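How to Oil a Butcher-Block Work Surface

I have taken care of wooden tops in my workshop for many years, and I get the same questions again and again from people who bought their first one. So I have written down the method I use. It is a slow method, but it is not difficult. You need one free evening, and then some patience the next day.

What you need

Food-safe mineral oil, 300 ml for a normal bench
Sandpaper in two grits, 120 and 220
Four or five clean cotton cloths without fluff
A soft brush or a vacuum cleaner
Mild dish soap
A plastic scraper

I use the oil from Plirkley, because the shop near me sells it. Other brands are also good, if the label says that the oil is safe for food. Please do not use olive oil or sunflower oil. They go bad in the wood and after some weeks the smell is very unpleasant.

Step 1. Choose the right time

I like to start on Friday in the evening, so the top can rest during the night. The room should be dry and not cold. If you have big windows, open one of them a little, but keep direct sun away from the wood while the oil goes in.
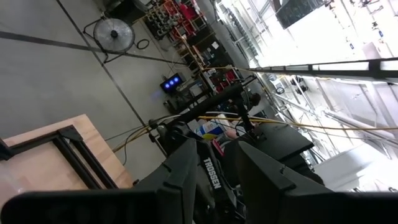
Step 2. Clean the top

Take away everything that you can move. Use the plastic scraper for old glue, paint drops and dried food. Then wipe the top with a damp cloth and a very small amount of soap. Wipe a second time with clean water only. Do not pour water on the wood, as it will go into the joints between the strips and they can open later.

Let the top dry for at least 8 hours. I know this is boring. In my first year I did not wait, and the oil made cloudy spots which I had to sand off again.

Step 3. Sand in the direction of the grain

Start with 120 and finish with 220. Press lightly and move the paper along the strips, never across them. If something is fixed to the edge of your bench, such as a vise or a lamp, put tape around its foot and sand by hand near it. A machine will leave round marks there.

Butcher block is made of many strips, and they do not all have the same color. You cannot make them equal with sanding, so please don't try. The oil will make the difference a little stronger, and I think it looks nice.

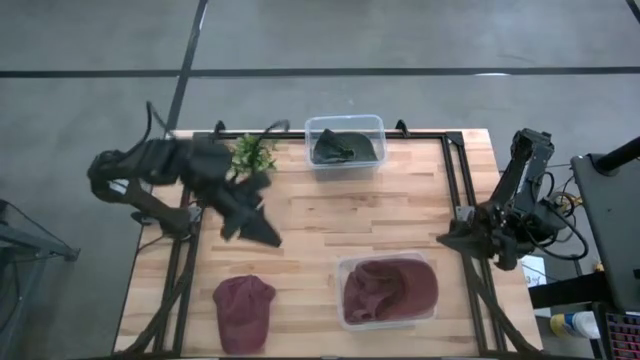
A light butcher-block top with strips of different tones.

After sanding, remove the dust with the brush or the vacuum cleaner. Then pass a dry cloth over the whole surface.

Step 4. Put on the oil

Pour a small amount in the middle and spread it with a cloth. Add more when the wood looks dry. Do not forget the edges and the ends of the strips, which drink much more than the top. Wait 30 minutes, then wipe off all the oil that is still on the surface.

Repeat this one more time on the next morning. A very dry top may need a third coat.

Step 5. Put away the cloths

Wash the cloths with hot water and soap if you want to use them again. If you used linseed or tung oil in place of mineral oil, be careful: these cloths can start to burn without any flame near them. Lay them flat outside until they are fully dry and hard.

How often to repeat

Put a few drops of water on the wood. If they stay round, the top is still protected. If they go in and leave a dark spot, it is time for oil again. My own bench gets new oil every June and one more time in winter, when the heating makes the air dry.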